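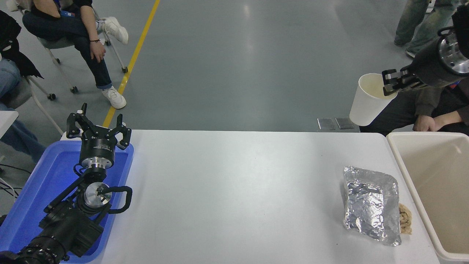 Section 3. Setting Up for Your First Prints

Welcome to the fun part! By now you've unpacked the Morker marbling kit, checked everything against the list in Section 2, and read the safety page. This section takes you from a bag of powder to a stack of marbled paper. Plan on two sessions, one in the evening for mixing and one the next day for printing.

3.1 Mixing the size

"Size" is the thickened water that your paint floats on. It looks like thin gravy and it makes all the difference.

1. Measure 1,000 ml of cool tap water into a blender. If your tap water is hard, use distilled.
2. Start the blender on low and sprinkle in one level scoop of Paren powder (the gray scoop, not the white one).
3. Blend for one minute, stop, scrape down the sides, and blend for another minute.
4. Pour the mix into a clean bucket and repeat until you have enough to fill your tray two fingers deep.
5. Cover the bucket and leave it overnight in a cool room.

CAUTION: Don't pour powder into a running blender all at once. It clumps, and the clumps are very hard to get out again.

Note: Fresh size is full of tiny bubbles. They rise and pop by morning, so please don't skip the overnight rest, however tempting it is!

3.2 Treating the paper

Alum helps the paint grab the paper. Untreated sheets will give you a lovely pattern that slides right off in the rinse.

1. Stir two level white scoops of alum into 500 ml of warm water until the water is clear.
2. Mark the back of each sheet with a small pencil X.
3. Sponge the front in overlapping strokes, side to side and then top to bottom.
4. Stack the sheets under a board while they're still slightly damp. They should be flat and just barely dry when you print.

CAUTION: Wear gloves and keep alum away from your eyes. Never use your kitchen sponge for this job.

One refill packet (part 671) treats 400 small sheets, which sounds like more than anyone could need until you get going.

3.3 Arranging the table
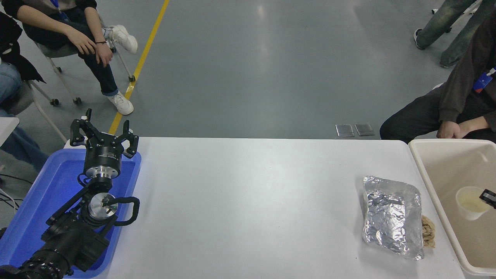 Marbling goes quickly once the paint is down, so arrange everything in the order you'll reach for it. Paints and droppers come first, then combs, then paper, with the rinse tub last. Put the tray down before you fill it, because a full one is miserable to carry. You want something shallow with a raised rim all the way around, and plastic is fine: the blue tray at the left end of this white table is the right general type, and setting yours at one end too leaves a good long stretch for laying out paper. If you're left-handed, flip the whole order.

1. Cover the table with newspaper or an old sheet.
2. Check that the tray is level. Slide folded card under a low corner if it isn't.
3. Pour the size in slowly, down the inside wall.
4. Skim the surface with a strip of newspaper, pulled toward you.

3.4 Testing your colors

1. Shake each bottle well.
2. Let one drop fall from just above the surface. It should spread to the width of a jar lid.
3. If the drop sinks, add a single drop of Harahap spreader to the paint and test again.
4. If it races out to the edges, add more paint to calm it down.
5. Skim before every new test.

Note: Each color pushes the ones before it, so test them together as well as alone. Meenakshi Dixit, who designed the comb patterns in Section 5, likes to lay her darkest color first. Try it, the thin dark veins are gorgeous.

When all your colors float and spread evenly, go on to Section 4, Laying the Paper.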